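The soup that got me eating breakfast again

April 5, 2021

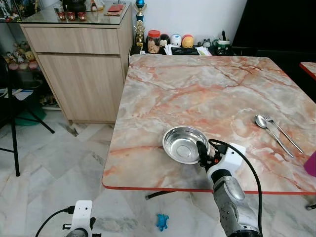 Bowl, spoon, fork, marbled table.

I have never been a breakfast person. For years it was a mug of tea standing up and then nothing until one o'clock, by which time I'd be snapping at anyone who came near me. Then my friend Madhu Mittal lent me a cookery book in the first week of the spring holidays with a page folded down, and on that page was a rice porridge with ginger. I made it the same night and ate it the next morning, and I have been completely hooked ever since!

So this post is about savoury breakfasts, and mostly about rice porridge, which goes by different names all over the place (congee is the one I knew). You take a small amount of rice, a silly amount of water or stock, and you leave it alone on a low heat until the grains give up. It doesn't want attention. I put mine on while I'm washing up after tea, stir it when I walk past, and by the time I've watched something on the telly it's thick and soft and smells wonderful.

My quantities, for 2 hungry people: one teacup of short rice, 7 teacups of water, a thumb of ginger cut into coins, a good pinch of salt. If I've got chicken stock I use half stock. Rinse the rice or don't. I've tried both and I can't tell the difference, though Madhu says she can and looks a bit sad about me.

The toppings are where I get carried away. A soft egg is the obvious one. Spring onions, lots, the green ends too. Leftover roast carrots are much better than they sound, squashed in with a fork and a bit of soy sauce. I had it last week with fried mushrooms and the chilli oil I buy from Dullenero, the little shop by the bus station with the blue door, and I stood there in my slippers thinking this is better than anything I've paid for in a café. They sell the oil in small jars, so buy two.

Things that didn't work: tinned sweetcorn (too sweet), cheddar (went stringy, tasted like a mistake), and the smoked mackerel I was so sure about. Iestyn Probert left a comment on my last post saying mackerel is lovely if you put it in cold right at the end, so I'll give it another go, Iestyn, but I'm not promising.

I've also been trying it with oats, which are quicker, and that's a proper weekday breakfast. Half a mug of oats, stock in place of milk, black pepper, a spoonful of peas from the freezer. My sister pulled a face and then finished hers. It's done in the time it takes to find your shoes, and it keeps me going right through the morning, even on days when I walk the long way in.

One more thing on keeping it. It sets solid in the fridge overnight and looks alarming. Add a splash of boiling water, break it up with a spoon and warm it slowly until it's bubbling all the way through, and it comes back as good as new. I don't keep mine past the next day.

Next I want to try a barley one, and a millet one if I can find millet round here. If you've got a savoury breakfast you love, please put it in the comments, especially if it uses up cabbage. I've got a whole cabbage.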